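Thread on drawer and box dividers, and why most small parts storage gets reorganized twice. Notes from sorting out the back room at Grilwood. 1/

Start with the inventory, then buy the box. We had 908 items on the list: screws, washers, fuses, cable ties, spare caps. The list took longer than the sorting did. 2/

Sort by how often a thing is picked up. Size comes second. A 5 mm washer used every morning should not sit under a bag of hinges that gets opened in July. 3/

Cell size: take the largest item in the group, add a finger's width on two sides. If you can't get a finger in, people tip the whole box out, and then you have no system at all. 4/

Fixed partitions vs movable ones. Movable partitions drift. Fine powder and short pins get under them and end up next door. For anything shorter than the gap under the wall, use fixed cells or a lidded jar. 5/

Labels go on the box and on the lid, same wording on both. Lids get swapped. Nkechi Idahosa pointed out that ours had three names for the same fuse - "glass fuse", "fuse small", "Usby fuse" - and all three had been reordered. 6/

Reorder point: for cheap parts I use a bag of 100 as the unit and put the second bag behind the first. When the front one is empty, order. No counting needed. For the Flandavero clips the supplier's minimum is 200, so those live on the shelf and only a handful goes in the cell. 7/ 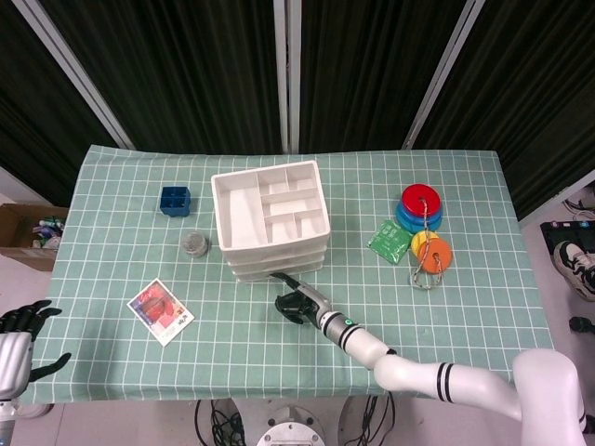
Stacking works up to the point where the bottom tier holds something you need daily. Put slow movers at the bottom. If two tiers are both in daily use, they should be two separate boxes side by side. 8/

Long sections are for long things. Drill bits, pencils, dowels. Once loose screws go into a long section they spread along it and you lose the benefit of having cells. 9/

Leave more than one cell empty. New parts arrive, and with no free cell they go in with whatever looks similar. That is how the Butkienė brackets got mixed with the ordinary ones - same hole spacing, different thread. 10/

Next thread will be on labeling tape, mainly which kinds lift at the corners on textured plastic. 11/11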